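Surdu: garment keypoints and fold planning from wrist-view video

README for the 0.4 release
Last edited April 5, 2022

Read this before you download anything. Surdu is a small set of demonstrations for folding clothes, plus the code we used to train a keypoint model (Flundix) and a fold planner (Rorkar) on top of it. It works better than we expected on T-shirts and worse than we hoped on everything else.

What you get

1,400 demonstrations, each one a single garment from flat to folded. 500 of them have hand-labelled keypoints at collar, shoulders, sleeve ends and hem corners. The rest carry labels that Flundix guessed and a person skimmed. We keep the two groups in separate folders and you should too. Mixing them made our validation numbers look lovely for a month and meant nothing.

Recording was done with hand-held grippers in ordinary bedrooms and living rooms, through a fisheye lens. Raw video is supplied as recorded, without undistortion. We tried flattening it first and the keypoint error went up near the hem, where the fingers close in and where you need the accuracy most. Maybe our calibration was poor. If yours is better, the script is tools/flatten.py and we'd like to hear what you find.
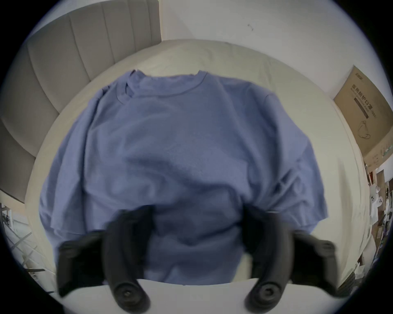 The planner takes the keypoints and picks the next grasp from a short list of fold types. It assumes a garment starts face up and more or less spread out. Give it a heap and it will still return a grasp, with high confidence, and the grasp will be rubbish. There is no "don't know" output yet. It was promised for July and I wouldn't plan around it.

Known problems

Plain fabric close in colour to the bedding confuses the hem detector. So do deep wrinkles, which get read as edges.

Motion blur on the fingers throws off the gripper width estimate. We filter it over 15 frames – a patch, and it adds lag.

Backgrounds are cluttered and there aren't many different rooms. A model can learn the room instead of the shirt. We held out by room in the split called strict, and scores there are clearly lower. Please report strict. The other split is only kept so that old results can be reproduced.

Labels for left and right follow the viewer, not the wearer. Notenis, our loader, used the wearer's side until this release, so old checkpoints will swap the sleeves.

What we don't claim

We have run Rorkar on one arm setup, for 700 trials, nearly all on T-shirts. That doesn't tell you much about towels, and nothing about trousers. Treat any "general cloth folding" result built on this data with suspicion, ours included.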